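4.2 Surface marks and the decision to refinish

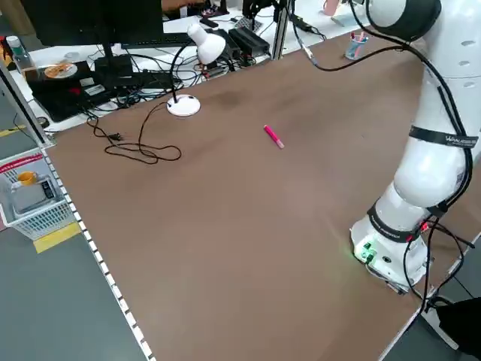 Figure 6. Brown matte tabletop with darker smudges.

The second part of the survey asked owners why they had refinished a table, or why they had left it alone. Of the 82 households that returned the long form, most had bought their table used and did not know what finish was on it. Owners tended to speak of a surface as either "clean" or "ruined," with little in between, and the interviews were meant to fill in that gap. Marks of the kind in Figure 6, faint and darker than the brown around them, caused the most disagreement. Some owners said they would not notice such smudges on a matte top. Others named them as the first thing they would want gone before guests came. Owners of glossy tables worried more about scratches and white rings, and seldom brought up smudging unless we asked.

We sorted the answers by town. In Dasness, where the housing is older and kitchens are small, the table is often the only large work surface in the home. It is used for meals, homework, sewing and bills. Owners there accepted a good deal of wear, and several said they would refinish only if the surface became hard to wipe. In Judthorpe, more homes had a separate dining room, and the table in it was used less than once a week. These owners noticed small changes and acted on them sooner. Eleven had refinished a table within two years of buying it, and four of those had done so twice.

Cost did not explain the difference. We had expected owners with less money to put off the work, but the price of materials was low in both towns and few people hired help. Time mattered more. A full job means clearing the room, sanding, applying the finish and then keeping everyone off the table until it cures. Households with young children said this last step was the hard one. One Dasness owner ate at an ironing board for most of March and said she would not do it again.

Advice was the other factor. Owners who had asked at a hardware store were usually told to sand the whole top, even when the complaint was a single mark. Owners who had asked a relative were more often told to try soap and water first, then mineral spirits on a hidden spot. Rogelio Sison, who ran the interviews in Judthorpe, noted that people remembered the advice long after they had forgotten who gave it. Three respondents repeated the same warning about steel wool in nearly the same words, and none could say where they had heard it.

The older written sources give little help on this point. The household book from the Tolentino collection, begun in 1699, has several entries on waxing and one on removing ink, but it treats a darkened top as normal and gives no remedy. Trade manuals from the Drister workshops are more detailed. They separate marks in the finish from marks in the wood, and they tell the reader to find out which is present before picking up any tool. Only nine of our respondents made this distinction without being asked.

A follow-up visit was made to 20 of the households around six months later. Owners who had cleaned a mark and left the finish in place were as satisfied as those who had stripped the table. The two groups differed mainly in how they felt about new marks. Those who had done the full job were quicker to put down coasters and more likely to report arguments over them. We return to this in Section 5, where the use of cloths and table pads is compared across both towns.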